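Iqra Mirani
Tue 28 January

Mugs and coasters, a thread. I have reorganized the drink station on the dark marble top and want the reasoning written down before I forget it.

1/ Starting point: mugs on one side, coasters wherever they were last used. Every cup of tea began with a search. Marble is calcite, and tea and coffee are both mildly acidic, so a mug set straight on polished stone will etch it eventually. Sealer slows staining. It does nothing about etching.

2/ Matte dark interiors are the hard ones to inspect. Tea film is the same tone as the wall, and dust only shows if you look straight down with a light overhead.
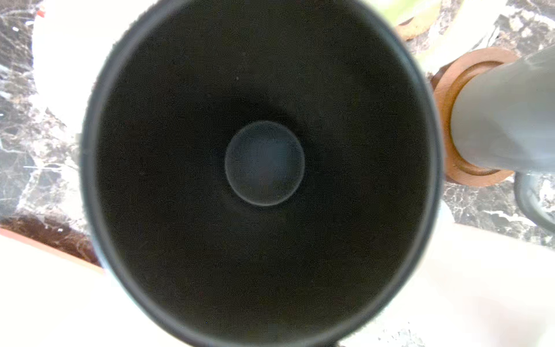
How do you clean a matte black mug without polishing it?

Baking soda paste on a soft cloth, one minute, then rinse. Melamine sponges work faster but leave shiny patches, and the patches are permanent. I have one mug that proves this.

3/ The tray. Pink, rectangular, rounded corners. I measured the usable inside length at over 400 mm. Two rows, handles to the front where they will go. Wenceslao Huerta asked why not hooks. Hooks load the handle joint every time, and I have lost two mugs that way.

4/ Coasters stay behind the tray, flat, never stacked. Stacked woven ones trap moisture and the bottom one takes a set. The woven rattan is the best insulator I own and the worst at stopping a spill. The paw-shaped one is for guests.

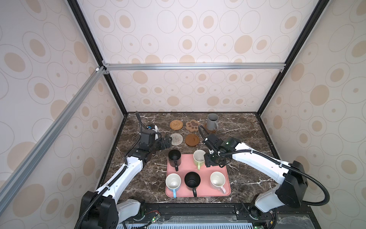

5/ Coaster test

100 ml of water at room temperature, poured slowly onto each type and left for five minutes.
Rattan: straight through.
Woven gray: held some, then wicked to the edge.
Raised rim, glossy: held until it was moved, then all of it went at once.
Conclusion: rim for cold drinks, woven for hot.

6/ Felt pads. The Flemik ones shed after a month. Treltadley pads are thinner and the adhesive survives a damp cloth. A 900 mm strip did every hard coaster in the house with a piece left over.

7/ Layout rule, for those who asked: mugs in two rows of three, black in the front middle, pale handles on either side of it. Coasters at the back. Anika Sorensen thinks gray belongs in front. It doesn't contrast with anything there.

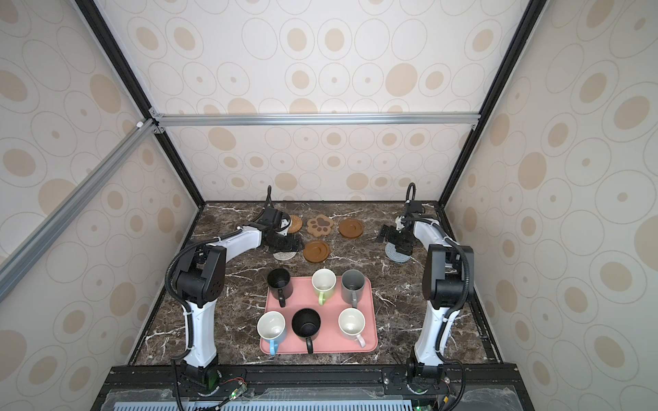 Six mugs on the tray, coasters behind.

8/ Remaining problem: a full tray is heavy and the marble is slick. Next purchase is a silicone mat to go under it. Tahira Khokhar recommends Stoltance, cut to size. Will report when it has been down for a few weeks.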